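About Treltwood Parts Handling

Treltwood supplies sorted and kitted parts to assembly shops. We run one building in Jilcombe with 60 employees on two shifts. The company began as a manual repacking service and still repacks by hand where part shape or order size makes a machine impractical.

What we do

Customers ship us mixed stock in bulk. We separate it by type, check it against the order, and return it in trays or kits ready for the line. At present we hold 2,773 part numbers. Of these, 177 are approved for automatic picking. The rest are picked by hand or are waiting for a trial.

Automation at Jilcombe

The first robot cell went into regular use on 5/1/19. It was specified by our own process group, with the controls cabinet and safety circuit supplied by Uçar. Job scheduling runs on Funo, the same system that prints the manual pick tickets, so a job can move from a cell to a bench without being re-entered.

Bin picking is the main task. Parts lie in the bin at whatever angle they land, and the robot has to reach one without striking the walls or pushing its neighbors into a corner. New grippers and bin layouts are tried on a test setup first, using plain rectangular blocks in two colors, before any customer stock is involved. Bins on the test setup are clamped in place – a bin that shifts makes the pick positions useless.

The robot in the test area is a KUKA arm carrying a metal gripper with flared fingers. Hoses and cables run along the outside of the arm and are held with straps and tape, which allows a line to be rerouted when the tooling changes.
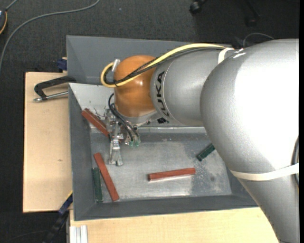

What changed for our staff

Before the cells, a bench picker lifted parts out of deep bins for most of a shift. Lifting from the bottom of a bin is now limited to part numbers that are not approved for the robot. Bench pickers rotate through three stations: manual picking, inspection, and cell operation.

Cell operators load bins, clear stopped picks, and record the reason for each stop. They do not write robot programs. Changes to a program go through the process group, and the operator who reported the fault signs off on the fix before the cell returns to production.

Some work got harder. Inspection now receives parts at a steady rate set by the cell, and the first schedule left too little time between trays. It was revised in August after operators logged the delays – tray spacing is now set at the inspection station.

Training

Each new operator completes 400 supervised picks, including stops and restarts, before running a cell alone. Training takes place during paid shift hours. Experienced pickers may apply for the process group, where knowledge of how parts nest and jam is used in gripper design.

Visits and trials

Customers may send sample parts for a picking trial. Include a drawing, the part weight, and the bin size used at your site. Visits to the Jilcombe building are arranged through the front office.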